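Evening lighting in shared workrooms: revised advice

Published October 2, 2022, by Tanveer Bugti
Last updated: January

The guidance on evening lighting that I first set out on this blog has been revised. The earlier version dealt mainly with brightness. Readers at Imbridge and elsewhere asked for more on flicker, coloured light and the hours before sleep, and these subjects are now covered below.

The recommendations apply to rooms in which people carry out close work after dark: sewing, model making, electronics, marking and reading. They do not apply to clinical premises, where separate requirements exist. Persons with an eye condition, or with a history of migraine or seizures, should seek advice from their own doctor before changing the lighting in which they work.

For general movement about a room, a level of 200 lux at table height is adequate for most adults. Close work calls for more, and 300 lux is proposed as a starting point. Older workers will often need a further lamp placed to one side, so that the hand does not throw a shadow on the work. The lamp should be shaded, and its bulb should not be visible from the normal seated position.

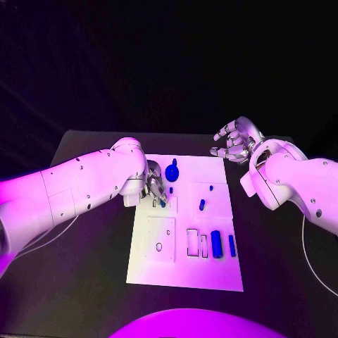

Strongly coloured light raises a different set of questions. Under a single dominant colour the eye has difficulty in separating one shade from another, and small differences between parts may be missed. Those who use coloured lighting for display or for atmosphere are advised to keep a neutral white lamp within reach and to use it for any task that depends on colour. Returning to ordinary light may leave a tinted after-image for a short time. This is a normal response of the eye and usually fades without treatment.

Flicker is less easily noticed. Some dimmed lamps flicker at a rate too fast to be seen directly, yet certain people report headache or tired eyes after long periods beneath them. At Prarkis the dimmers in the evening room were replaced in January, and complaints fell over the following weeks. I do not offer this as proof, as the seating was altered in the same period.

With regard to sleep, it is suggested that bright, cool-toned lighting be reduced during the 2 hours before going to bed. Sessions at Tanoli now close at 10 in the evening, with the overhead lights lowered beforehand. Warmer lamps remain on at the benches and by the door.

Comments on the revised text may be sent to me in the usual way. The section on screens is still in preparation and will be added once the Andutitz readings have been checked.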